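What Is a Room Made Of?
Gollbridge Young Readers, Houses and Buildings
Written by Jamila Sikder
Last updated November 13, 2021

A room is a space inside a building with a floor, walls and a ceiling. Most rooms also have at least one door and one window. You probably spend a large part of every day in rooms without thinking much about how they work. This page looks at the light, the air, the floor and the power.

Light from the window

Daylight is the oldest kind of room lighting. It comes from the sun and passes through glass. A big window lets in more daylight than a small one, and the side of the building it is on matters too. In Australia a window that faces north gets the most sun in winter. A window that faces south stays cooler and shadier.

Many large windows are made of several panels. The part around the glass is called the frame, and it can be timber, metal or plastic. Some panels are fixed and never open. Others slide, swing like a door, or tilt.

A tilting panel often has its hinges along the bottom. When you turn the handle, the top of the panel leans into the room and leaves a gap. Warm air rises, so it can drift out through the gap while fresh air comes in. The gap is too narrow for a person to climb through. Light rain usually runs down the outside of the glass and stays out.

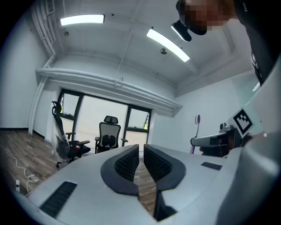

Windows also change how colours look. A pale purple or soft grey thing can seem almost white when there is bright daylight behind it. Your eyes adjust to the brightest part of what you are looking at, and everything near it gets harder to see. Try this at home: hold your toothbrush up in front of a window in the daytime, then hold it up in front of a dark cupboard. The brush is the same but the colour of the handle seems to change.

Light from the ceiling

Rooms need electric light at night and on cloudy days. Long ceiling lights are common in offices, schools and workshops. Many of them are fluorescent. A fluorescent tube is a sealed glass tube with a gas and a very small amount of mercury inside. Electricity passing through it makes a kind of light that people can't see, called ultraviolet. A white powder on the inside of the glass soaks this up and gives out light that we can see.

Because the tube is long, the light is spread out. That makes softer shadows than a single small bulb would. Old tubes should not go in the rubbish bin. An adult can take them to a collection point.

White ceilings help as well. White paint bounces light back down into the room. A black ceiling would soak most of it up.

The floor

Floors have to be strong and easy to clean. Some are carpet, some are tile, and some are planks. Plank floors can be real timber, or they can be another material with a wood pattern printed on top. It can be hard to tell which is which by looking. In real timber, the lines and swirls are called the grain, and they show how the tree grew. On a printed floor the same pattern comes up again if you search for long enough. Naveed Khattak's class at Verbruggen Primary searched their library floor and found the same knot in 21 places.

Small things are easy to lose on a patterned floor, and easy to step on. Pick them up one at a time and put them where they belong.

Power

Electricity comes into a room through power points in the wall. If the power point is too far away, people may use a powerboard, a strip with several sockets in a row. (In some countries it is called a power strip.)

Rules for cables:
Keep them away from places where people walk.
Never plug one powerboard into another.
Keep drinks well away.
Don't leave a cable coiled up tightly when something big, like a heater, is using it. The coils can get hot.
Ask an adult before you unplug anything.
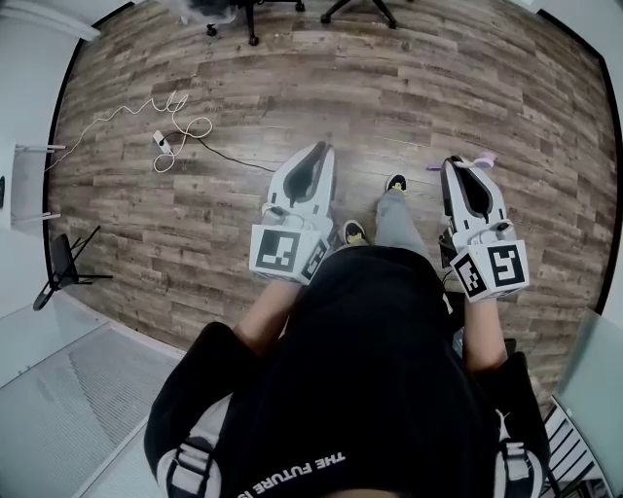
Wouter Hermans wrote to ask whether a cable can go under a rug to keep it out of the way, and said his family had done this for years with the lamp in their lounge room. It is better not to. A rug traps heat, and feet can wear the covering of the cable away where you can't see it. Running the cable along the wall is safer.

Words to know

Frame: the part that holds the glass in a window.
Fluorescent: a kind of light made by a glowing powder inside a tube.
Grain: the pattern of lines in timber.
Socket: the holes that a plug fits into.

Next page: Doors, Hinges and Handles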